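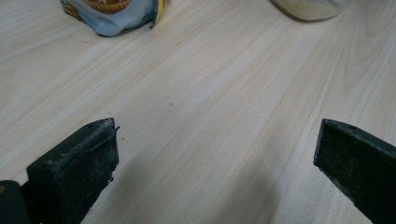
Slide 1. The two finger pads, dusty, with the snack packet and the cloudy container at the far side of the table.

Good afternoon, everyone, and thank you for squeezing in after lunch. I'm Tayla Whitcombe, I look after the hand-held grippers at Madska, and I've been given 20 minutes to talk about cleaning rubber. I shall try to keep to it, though those of you who know me will have brought a cushion.

(Leave slide 1 up for all of this part. Don't click on.)

I'd like you to look at the pads for a moment before I say anything useful. See the pale grey dust along the top ridge of the left one, and the speckles all down the front? Now follow the right-hand edge of that same finger and you'll find it a bit ragged. Those are two separate jobs, and when I started I treated them as one, which cost me a good many pads and, I'm sorry to say, a good deal of Matěj's patience.

Dust first, then. Our grippers spend their days picking up packets and pots and whatever else is on the table, and a rubbery pad collects crumbs and fluff the way my car does. It builds up so slowly that the person holding the tool stops seeing it. Then a packet slides out of the grip, and the first thing anybody does is turn the grip force up. Please don't! Clean the pads, try the same packet again, and only then go near the settings.

(Pause. Somebody will ask about alcohol wipes. Say it's coming.)

What we do at Madska is dead simple. Battery out. Fingers open as wide as they'll go. Dry brush, the soft sort you'd use on a keyboard, from the root of the finger towards the tip, so the muck falls on the table and stays out of the slides. Then a lint-free cloth, barely damp with plain water, and leave the fingers open until the pads are properly dry to the touch. We did use alcohol wipes for a while, and on our pads they left the surface shiny and a little hard, so we gave them up. Yours may be a different rubber, so do ask your supplier before you take my word for it.

And wipe the table while you're there. I know, I sound like my mother. But a crumb on the table is a crumb on the pad by teatime.

Now the edge. A pad that has started to fray won't be cured by brushing, and I'd beg you not to trim it with a knife either (I have, and the nick ran halfway down the pad by the end of the week). We run a thumb along each edge at the morning check. If it feels rough we write it in the book, and if a bit comes away we change the pad. Always change both. A new pad facing an old one grips a touch crooked, and you'll spend an afternoon blaming the linkage.

(If time is short, skip the next bit and go straight to the log.)

You'll notice a small round hole near the tip of each pad. I do get asked about those. When I'm changing a pad I clear any holes with a cocktail stick, never anything metal, and look in with a torch before it goes back to work.

The log. Veronika Gál set ours up in July and it's only a ruled notebook, with a line for the date, the tool, what was cleaned, what was changed and who did it. Since then we have written down 2,083 cleanings and changed 133 pads, and 70 of those changes were for edges. I had expected grip wear to be far ahead, so that sent us back to look at how the tools were being put down. People were resting them on their fingertips. We've now got a cradle by each table, made by Ernő Somogyi out of offcuts, and I'm very fond of them.

(Show the cradle. It's in the blue bag. Pass it round and GET IT BACK.)

I think that's my time. Do come and find me by the tea urn, I've a spare set of pads you can poke at.

Comments

Noemi Zuccaro: We brush tip to root and our slides are always gritty. I feel rather silly. Trying it your way tomorrow.

Matěj K.: For the record, my patience is fine. The knife is still in my drawer.

R. Dunmore: Did the cradle ever come back?

Related items
Choosing a cradle for hand-held tools
Vuklow workshop day: all speaker notes
Morning checks on the Rurkier cell
Battery care over the winter break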